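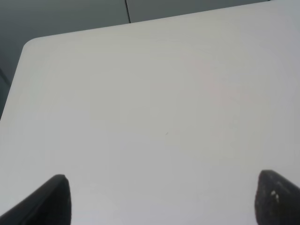 Robot Learning Seminar
Notes for session 3: What does a wrist camera policy know when there is nothing to pick up?

Reading: the Cillau report, all of it except the appendix on cable routing. Bring a printed copy. Hafþór Egilsson has the Raltness logs if you want to check my numbers, and I would like somebody to.

1. The claim

The Cillau authors train a grasping policy by imitation, from wrist camera images and gripper state only. Their headline result is that the policy "understands absence": given a bare work surface, it holds still with the fingers open and does not go hunting for a grasp. They take this as evidence that the network has learned something about objects in general.

I don't believe it, or at least I don't believe the experiment shows it. Most of this session is about why.

2. How the result was obtained

The training set has 682 demonstrations. Of these, 23 are what the report calls null episodes, where the operator moves the arm over a bare table and ends without closing the gripper. At test time the policy is run on bare tables and scored as correct if the gripper never closes.

Look hard at that scoring rule. A policy that is broken gets full marks. So does one that is unplugged. The report has no condition in which a barely visible object is on the table and the policy has to tell it from a mark. Without that, a score on bare tables tells us how often the thing does nothing.

There is also the question of which tables. Section 4 of the report says "varied surfaces," but the variation is in height and lighting. Every null episode was recorded on the same kind of plain, light tabletop, and the demonstrations with objects were mostly recorded on something darker. A classifier that looks only at average brightness could separate the two sets. Birthe Arnardóttir raised this when we first read the report, and I have not heard a good answer.

3. What the camera gets

People who have only read the method section tend to picture a null view as a clean, uniform input. It isn't one. Shading drifts across a pale surface even when the surface itself is plain. The fingers are in view the whole time, dark against light, and they give the strongest contrast in the lower part of the image. Then there are the small blemishes.

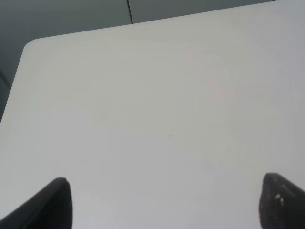 Fig. 1. Wrist view of a bare tabletop, fingers open. Note the short thin mark just right of center.

A network has plenty to hold on to in a view like this: the far edge, the rounded corner, the dark seam in the background, the fingertips, even the pale specks on the right finger. Any of these could become a cue for "do nothing" if it happens to go along with null episodes in training. The report shows attention maps that light up on the open area between the fingers and calls this "checking the grasp region." I would be careful. The fingers sit in nearly fixed positions in a wrist view, so a map that always favors the gap between them is a map of where the gripper is. The authors would need to show it changing with content.

4. The Raltness rerun

Raltness repeated the null test on their own bench with the released weights. They ran 13 trials on bare tables of different colors. The gripper stayed open on the light ones and closed on nothing on several of the dark ones. That fits the brightness story, but please don't oversell it. The sample is tiny, the camera mount was different, and their exposure was left on automatic, so the dark tables came out noisier as well as darker. Two explanations, one set of trials. I would not put it in a paper.

The Hafstein group says it sees no such effect. They changed the crop and retrained before testing, so they are testing a different policy. Prirnent has data but hasn't released any.

5. What would convince me

A fair test needs at least the following:

Small real objects close in size and tone to the marks already on the table, with the policy required to grasp them.
Null episodes and object episodes recorded on the same surfaces, in the same proportions.
Marks painted into otherwise unchanged images, to see whether the action output moves.
A trivial baseline (mean brightness, or a policy that never closes) reported in the same table.

For next time

Write one page on how you would split the 682 demonstrations so that surface and label are no longer tied together. Say what you lose by doing it. If you think it can't be done with only 23 null episodes, argue that instead, but show the arithmetic. Pages go in the seminar folder by Saturday noon.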